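Walk-through notes, Drenier building, second floor and stairwell. Done in January, starting 8:15 a.m. Items marked OK need nothing. Items marked FIX go to Ukdale, who hold the maintenance contract. WATCH means look again next visit.

## Exits and stairs

- [x] **Main stair door closes and latches by itself** -- OK. Slow on the last few inches but it latches.
- [ ] **Rear stair door closes and latches by itself** -- FIX. Stops short of the strike plate unless pushed. The top hinge screws are backing out. Same comment as last time.
- [x] **Exit signs lit** -- OK, all of them.
- [x] **Handrails tight** -- OK on the main stair. WATCH on the rear stair, bottom bracket has a little play.
- [ ] **Landings clear** -- FIX. Boxes of copier paper on the rear landing. Tenant was told and said they would be moved by noon. Check.
- [x] **Stair treads** -- OK. Nosing strip replaced on the third step, good job.

## Fire equipment

- [x] **Extinguishers on brackets, pin and seal in place** -- OK.
- [ ] **Inspection tags signed** -- FIX. Kitchenette tag has no initials for the last 2 months. Gauge is in the green.
- [x] **Pull stations not blocked** -- OK. Coat rack near the east one has been moved.
- [x] **Sprinkler heads clear of storage** -- OK in the offices. Storeroom top shelf is close to the limit, nothing should be stacked on it.

## Kitchenette and washrooms

- [x] **GFCI outlets trip and reset** -- OK, tested with the button.
- [ ] **Hot water temperature** -- WATCH. Takes a long time to get warm at the far sink. Bernadette Charpentier has asked Usida for a quote on the mixing valve.
- [x] **Floor drains** -- OK.
- [ ] **Under-sink storage** -- FIX. Sani drain cleaner kept next to the bleach. Separate them and put the drain cleaner on the high shelf.
- [x] **Fridge cord and plug** -- OK.

## Electrical and work areas

- [x] **Panel door shuts, 36-inch clearance kept** -- OK. Floor tape is wearing off.
- [ ] **Panel directory readable** -- FIX. The breaker marked "100 A spare" now feeds something. Find out what and relabel.
- [x] **Extension cords not used as permanent wiring** -- OK. The one in the front office is gone.
- [x] **Power strips not chained together** -- OK.
- [ ] **Cables kept off walkways and table edges** -- WATCH. No cables across the aisles. Look at the tables again next visit.
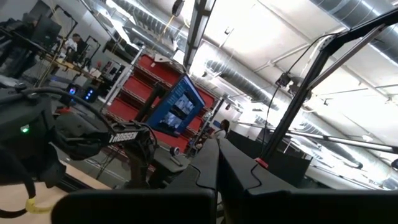 *Work areas: cables and yellow tie at the table.*

- [x] **Lighting levels** -- OK. Two tubes flickering over the copier, on the Ukdale list already.
- [x] **Shelving anchored** -- OK. Load sign says 200 lb per shelf and it looks to be respected.

## Carried over

1. Rear stair door hinge. Do this one first.
2. Extinguisher tag, kitchenette.
3. Breaker label.
4. Storage under the sink.

Roof hatch not checked, key was not at the desk. Bernadette will leave it in the lockbox for next time.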